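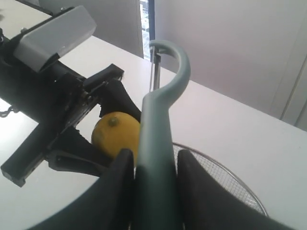
Figure 4.1. Two-arm teleoperation, wrist view. One gripper has the grey-green handle; the other arm comes in beside the lemon.

Courses > Robot Manipulation > Unit 4 > Handout: Collecting Demonstrations

Unit 4. Showing the robot what to do

In Unit 3 the arm followed waypoints we typed in. From this unit on, the motion comes from a person. You will record demonstrations in the lab and train on them in Unit 5, so mistakes made now will follow you for a while.

4.1 Two ways to demonstrate

Kinesthetic teaching. You hold the arm itself and move it through the task with the motors in a compliant mode. It is quick to learn and you feel contact directly. The drawbacks are that your hands and body get into the camera views, and that one person can't easily guide two arms at once.

Teleoperation. You move a pair of leader arms and the follower arms copy the joint angles. Your hands stay out of the workspace, and both arms can be driven together. You lose most of the sense of force. Beginners squeeze too hard and approach too fast.

The lab assignment uses teleoperation. Kinesthetic teaching is covered in the Plollcombe reading and will be on the written homework.

4.2 What gets recorded

Each time step stores the joint positions of both followers, the joint positions of both leaders, the gripper openings, and one image from every camera. The leader positions are the actions. The follower positions are part of the observation. The two differ whenever a gripper is closed on something, and students mix them up every year. Check which one your loader reads.

The wrist camera is worth a closer look. In Figure 4.1 the held handle runs up the middle of the view and hides the right side of the lemon. A policy using this view alone would have to work from a partial outline. Before you record, replay a short test from each camera and ask whether you could do the task yourself from those images.

4.3 Lab procedure

Work in pairs. One person drives and the other resets the table and keeps the log.

1. Home both followers, then line up the leaders before you enable them. If they are far apart the followers will jump.
2. Practice until you can finish the task without stopping. Most people need roughly 9 tries. Don't save these.
3. Record 27 demonstrations each. Move the objects a little between runs.
4. Start and end in the home pose every time.
5. When the arms are working close together, move one and hold the other still.
6. If you drop something, discard the run. If you fumble and recover, keep it and write "recovery" in the log.

Keep each run under 24 seconds. Long pauses are a problem: the policy learns to pause too. Decide what you are going to do before you press record.

4.4 What to hand in

Upload the dataset folder and the log to Cosano by the end of June. Include one paragraph on a run you discarded and what went wrong in it. At least 80 percent of your runs must load without errors in the Wultness viewer. Missing camera streams count as errors.

Questions about the leader arms go to Radomír Rusnák in the Rowbotham lab.

Last updated: June

Robot Manipulation course pages | Contact: Rowbotham lab office | Back to top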